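The Cheap Arm Is the Expensive Part
Before you sign for a tabletop robot, price everything around it

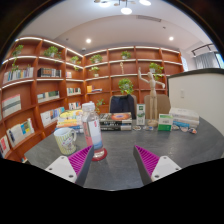
7 min read

The pitch for small automation has become very smooth. You get a slide with a payback curve on it, a short film of an arm setting a cup on a shelf, and a price that looks like a typo. Then you get the second email, with the attachments.

Laurențiu Iordache has been sending people to that second email for years. He advises small businesses on equipment purchases out of an office in Turberg, and he says most of his clients arrive having budgeted for exactly one line.

"They know what the arm costs," he told me. "They can say it in their sleep. I ask what the hand costs and they look at me like I've asked what the air costs."

By the hand he means the gripper: the fingers, the pads on the fingers, the mount they screw onto, and the replacements for all of it. Pads are ribbed so they hold things, and ribs wear down. A supplier who won't put a pad price in writing, Iordache says, is telling you something about the pad price.

I went looking for a buyer with real numbers and found Macarena Pacheco, who runs Fokgate, a small chain of bookstores with gift counters attached. She wanted something that could tidy display tables after closing. It sounds like a modest request until you look at a display table. Hers hold stacks of books, mugs with handles, boxes in two or three sizes, jointed wooden mannequins that stand with their arms out, and trays' worth of flat little trinkets that slide when you breathe on them. A person clears a table like that while talking on the phone. For a machine it is a list of separate problems, and each one can end up on the invoice.

Pacheco was quoted $4,000 for the arm. She thought that was fair and still does. The quote came from a reseller called Langat, and it ran to a single page. Her second quote, for the same arm with everything needed to make it move something, was a good deal longer, and she would rather I didn't print the bottom line. She did let me have one item. Training data, the recordings of people doing the job by hand so the software has something to learn from, was listed at $2,000 per table layout.

Per layout. Bookstores change their tables whenever a new season of titles comes in.

"I asked if a new stack of books counted as a new layout," Pacheco said. "They said it depends on the stack."

The sales argument for hand-held collection tools, where a worker carries the gripper around with a camera on it and just does the task, is that they make this part cheap. You don't need to tie up a robot to record. I believe that as far as it goes. The hardware for recording has come down, and a person with a tool in their hand is quicker than a person steering an arm with a joystick. But the person has to be paid, and somebody has to put the table back the way it was between takes, and somebody else has to look at the recordings and throw out the bad ones. Pacheco's pilot, run with a small software company called Flirinlow, used 307 recordings from one room. I asked how many of the hours behind those recordings appeared in the original proposal. She laughed, then went and checked. None did.

Flirinlow's answer, which I got in writing, is that pilots are learning exercises and that labor costs fall with every site. Maybe they do. The company has three sites. I'd want to see more before I drew a line through them.

There's also the room. Vendors like to show their machines in plain rooms under even light. Stores aren't lit that way. Shelf edges have strips of white light, ceilings have globes, windows have curtains that are open in the morning and closed by evening. A clear plastic bottle left on a table is a hard thing for a camera to make sense of even in good conditions. Iordache tells buyers to insist on a demonstration in their own space, late in the afternoon, with the furniture where it normally sits, chairs included. If the reseller wants to move the chairs first, he tells them to write down how long that took and who did it.

His budget sheet is short, and he gave me permission to pass it on. The arm gets one line. After that come the gripper and a year of pads, the mounts and cameras, the recording labor, the review labor, the cost of redoing the recordings when the stock changes, floor space, insurance, and a figure for the days when it doesn't run. He leaves the savings column blank until the buyer has timed the existing job with a watch. A surprising number of them never have.

Pacheco timed hers in July. Closing a table properly took one employee less time than she had been carrying in her head, and less than the figure in the proposal, which had come from her in the first place. She hasn't ruled the machine out. She thinks the stockroom might suit it better, where the boxes are square and stay on the shelf you put them on, and she has asked Langat to quote for that.

The new quote is one page long. She has written back asking for the rest of it.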